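# Zemley hand grippers: a few weeks in

I've been gathering fruit-and-veg sorting examples with a pair of these since August, and I've grown rather fond of them, so forgive me if I go on a bit.
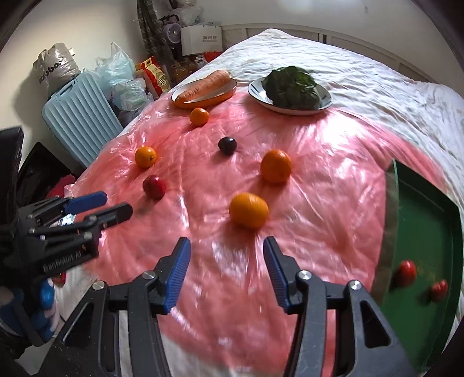

They arrived ready to use, more or less, and by teatime I'd recorded my first 2 dozen or so goes at moving an orange from one spot to another (harder than it sounds, until you stop thinking of it as your own hand!). The blue ribbed pads are the best part. They hold a plum without squashing it, and even a big glossy orange stays put if you close on it gently.

Carrots are fussier. You want to take them near the middle, and lifting one off a plate with a rim took me far too many tries. Leafy greens I'd call a job for a patient person – I bunch them up first now.

My one real grumble is the weight. After 100 recordings my wrists know all about it, and Birsen Kocabaş, who shares the work with me, stops for tea well before that. We've 253 usable ones between us so far, and the model we're training has begun to pick up apples quite sensibly, which made us both very happy.

I did try the Fluden pair before these, and the fingers felt stiff and jerky by comparison. The Zemley ones move so smoothly that slow, tidy examples come easily. Four stars from me, and a fifth if they'd make them lighter.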